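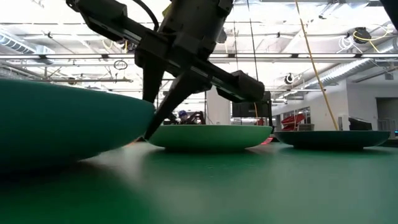

A large teal bowl.

Idun Sundqvist on rye bread, slow ovens and working at night

By Sølve Torvik
05/10/2024

Idun Sundqvist has baked rye bread in Skulbridge for 19 years. The town has 1,351 people, one grocery store and one bakery, and the bakery is hers. It is called Parden, after the farm where she grew up, and it sells very little apart from bread. I met her in the early afternoon, when the store had closed and she had another two hours before she planned to go to bed.

She did not set out to be a baker. She was keeping the books for a lumber yard when the old bakery came up for rent, and she says she went to look at it mostly out of curiosity.

"The oven was still in there. It was a Söderlund deck oven, older than me, and the landlord wanted to pay someone to haul it away," she said. "I asked him to wait a month. I had baked at home for years, but never more than four loaves at once."

The first winter went badly. Her rye came out gummy in the middle and she could not work out why. She changed the flour, then the water, then the salt, and kept notes on all of it in a ledger from her old job. The trouble was the oven, which ran hot at the back and cool by the door.

"I trusted the dial. You can't trust the dial on an oven like that. I put four cheap thermometers in there and wrote down what they said, and then I knew where I stood."

She still bakes in the Söderlund. A normal day is 60 loaves, and more than that before a holiday. Most are a dense rye with cracked grain, baked in lidded pans at a low heat. She also makes a lighter loaf with half wheat flour, which she started because the school asked for something the younger kids would eat.

I asked what people get wrong when they try rye at home.

"They knead it. They've learned on wheat and they want it to feel like wheat. Rye is more like wet cement, and you just mix it and leave it alone," she said. "And they cut it too early. I tell people to wait until the next day and they look at me as if I've insulted them. Two days is better."

Her starter lives in a bucket in the back room and gets fed twice a day. She gives some to anyone who brings a jar. There is no special story behind it, she said, although customers sometimes hope for one. She mixed rye flour and water the week she signed the lease and has kept it going ever since. Once, during a power cut, it got so cold that it did not rise for three days, and she took it home and kept it next to the water heater.

Flour is the part of the business she talks about most. For years she bought from Ceditz, a mill on the other side of the county, and she still gets her wheat there. The rye now comes from a grower closer to town who does his own milling. It costs more, and it changes from one harvest to the next.

"Last year's took a lot of water. This year's is thirstier at first and then it goes slack on you - I lost a whole batch in October finding that out. It spread in the pans and the tops fell in. We ate it as toast for a week."

She raised her prices twice after the flour went up and expected complaints. There were some, mainly from people who had moved away and came back in summer. The regulars paid and said nothing about it.

The hours are harder than the money. She starts at midnight and has done so for as long as her daughter can remember. She goes to few evening events, and she has fallen asleep at two weddings. For a while she had an employee take the Saturday bake, but he moved to the coast for a different job, and she has not replaced him.

"I'd like to. It's not easy to sell someone on midnight," she said. "I had a girl come for a trial in the spring. Good hands, very quick. She lasted until the weather got nice."

When I asked whether she thinks about stopping, she took some time to answer. Her knees bother her, and the lease is up again in two years. The landlord has told her he would like her to stay. She has looked at the cost of a new oven and put the brochure in a drawer.

"The door seal on the old one needs doing first," she said. "I've got the part. It's been on the shelf since summer."

Parden is open from seven in the morning until the bread is gone, normally by noon. Loaves can be held if you call the day before.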